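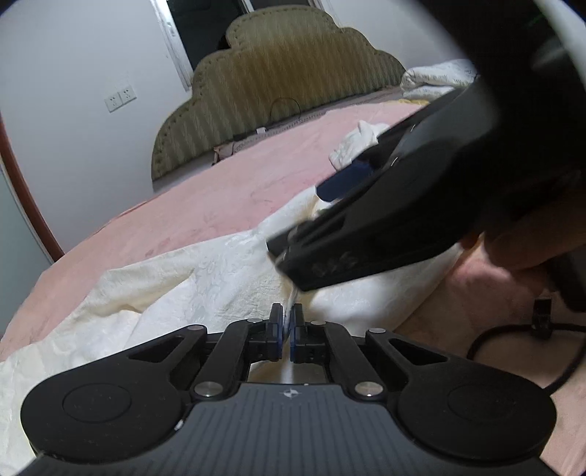
One respondent in the Kullow interviews put it that a blanket is only put away once somebody else can pick it up without it coming undone, and that until then it has just been moved out of the way. Several others said much the same in different words. We took this as a working test for the rest of the section, in place of the neater measures used in earlier work on household linen.

Filed under: Home and Daily Life > Papers > Bedding and Laundry

4.2 Folding on the bed

Of the 273 households that kept a diary for us, most folded large items on the bed and only a few used a table or the floor. The bed is wide enough to spread a blanket out and soft enough that an edge stays where it is put. It also has drawbacks. A fleecy bedspread grips the cloth on top of it, so the bottom layer tends to lag behind when the upper ones are pulled straight. Diary keepers in Hodow mentioned this more often than those in Kullow, where smoother covers were common.

The diaries hold 1,502 entries that mention a blanket, throw or quilt. We sorted these by the first fold. Folding in half along the long side came first in most entries, followed by a fold across. People working alone often gathered the cloth into a rumpled heap near the middle of the bed and looked for the corners from there. Those with longer arms or smaller blankets skipped this step.

Finished stacks were seldom square. Layers bulge at the folded edge, and the last flap is usually the one that gives trouble, as it carries all the slack left over from the earlier folds. In Figure 5 a loose flap sags from one corner on to the bedspread, while the hemmed border along the side still shows where the top layer ends. We counted such stacks as folded. Under the stricter rule in Bermúdez they would have been marked as incomplete, and this accounts for much of the difference between the two sets of results.

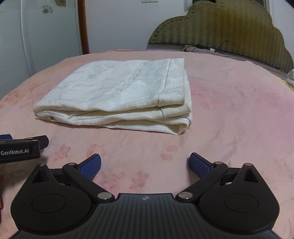

Figure 5. Off-white patterned blanket, folded in layers, on a pink flowered bedspread.

Pattern had some bearing on how people worked. A plain or faintly patterned blanket gives little help in telling one side from the other, and 17 households said they went by the hem instead. Where the hem was narrow they felt for it with the thumb. The Proltier scoring sheet has no place for this, so we added a line to it by hand after the January visits.

We did not ask anyone to fold faster or more neatly than usual.

Comments (3)

marl_t: We have a fleece bedspread and the bottom layer always drags. I lift the whole blanket and drop it again before the second fold.

Quillfeather: Was the size of the bed recorded? A single and a king are two different jobs.

oss22: Agree about the last flap. I tuck mine under and leave it at that.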